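Prustham's evening spelling classes are coming back on 2nd May, and if the chatter at the bakery is anything to go by, plenty of grown-ups are as pleased as can be. Masanobu Uchida, who taught the first round last year, will be leading them again.
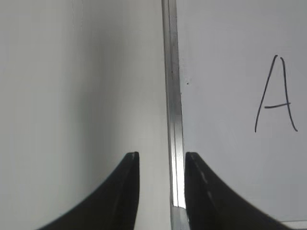

The classes run for 9 weeks in the upstairs room at Eskola House, with space for 26 learners - a few more than last time, when the waiting list got rather long and some folks had to be turned away, which nobody enjoyed. Uchida likes to start with the words people dodge in letters and emails, and he goes gently.

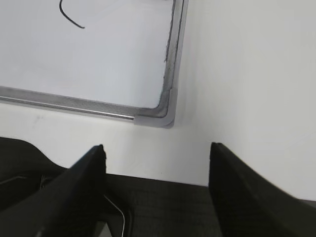
Do you have to take a test to join?
Anyone over 16 can simply turn up on the first evening and pick a seat.

The Gronder Fund is paying for the workbooks, so there is no charge for the course, and tea is included (bring your own mug if you're fussy, as many of us are). A second course should follow in July if enough names go down. 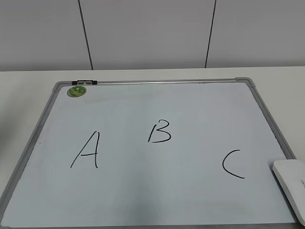
A whiteboard on a white tabletop.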